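Ticket 2328: Fingers close late when teaching by remote control, bedroom setup
Product: Wuvisis teleoperation kit, two arms
Status: Solved, waiting for documentation
Opened: July 2, 2018

Summary from the reporter

We are teaching a two-armed robot to handle small fabric pieces on a bed. The operator wears the Ditska gloves and moves both hands, and the robot should copy. The arms follow well. The fingers of the left hand follow late, and the delay is not always the same. Sometimes I close my own fingers, I see nothing happen, I close harder, and then the robot closes more than I wanted. In the recording this looks like a hesitation, and I do not want the robot to learn it.

I have read the Amaral setup guide two times and made the glove calibration again before writing. The problem stays.

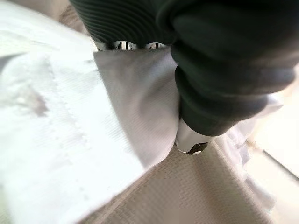 Category: Teleoperation / Hand tracking / Delay

The wrist view is the one I use when I must decide if the fingertip is on the cloth or still over it. With white cloth it is difficult. The bright part has almost no detail, and I find the position mostly from the shaded part under the hand. I mention it because at first I believed that my problem was only this, that I was reacting late to a bad picture. So I made a test without any cloth. I held the arm still and only opened and closed the glove. The left hand was late also then. The right hand was not.

Log of what I tried

1. Restarted the glove receiver. No change.

2. Exchanged the left and right glove cables at the receiver. The delay stayed on the left hand of the robot. From this I understood that the glove is not guilty.

3. Turned off both wrist video streams. The delay became smaller but it did not go away. I turned them on again, I can not teach without them.

4. Looked in the settings file of the left hand. The smoothing value was 1,890. In the file of the right hand it is 2. I have no memory of changing this, and the file is older than my work here.

5. Put the left value to 2 and restarted only the hand service. The hand did not move at all and the status page showed "waiting for peer".

6. Restarted everything in the order from the guide (base, arms, hands, gloves). Now the left hand follows like the right one.

Reply from Drornenar support

Thank you for the detailed log. The high smoothing value was used in a kit version from May for a different hand model, and the updater does not overwrite it if the file was edited one time by hand. Your new value is correct. Restarting only the hand service is not supported after this change, we will add a warning. Can you please repeat the normal teaching task and tell us if the closing feels direct?

Reply from the reporter

I repeated the task on the bed with the full setup, both arms active.
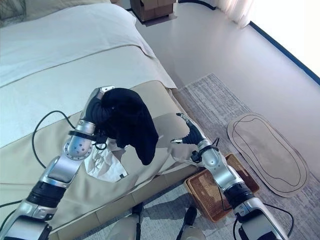 Left hand holding the black garment over the runner, right hand open.

The closing is direct now. I can take fabric with a small movement of my fingers and I do not need to squeeze harder while I wait. My practice now is to keep the second hand open when only one hand is working. Before, I let it rest half closed, and it added small movements to the recording which mean nothing.

Two questions remain from my side.

Should I delete the demonstrations recorded with the old value? The arm data looks good to me, but the left finger data comes later than what the operator wanted. I would prefer to shift it in time, if there is a tool for this.

Is it possible to lower the exposure of the wrist camera separately from the head camera? The head view is fine for me when the window is bright. The wrist view on white fabric is not.

Reply from Drornenar support

Please do not shift the old finger data. The delay was changing, so one fixed shift will be wrong for many of the recordings. Keep them in a separate folder and leave them out of the training. For the exposure, open the camera page, choose the wrist device and switch off "same for all". The setting is saved per device after a restart.

Reply from the reporter

Done, and the wrist exposure is saved. You can close the ticket when the warning is in the guide.

Related tickets
Glove calibration is lost after battery change
"Waiting for peer" after changing hand settings
Wrist video freezes when both arms are recording
How to mark a demonstration as failed
Updater does not replace edited settings files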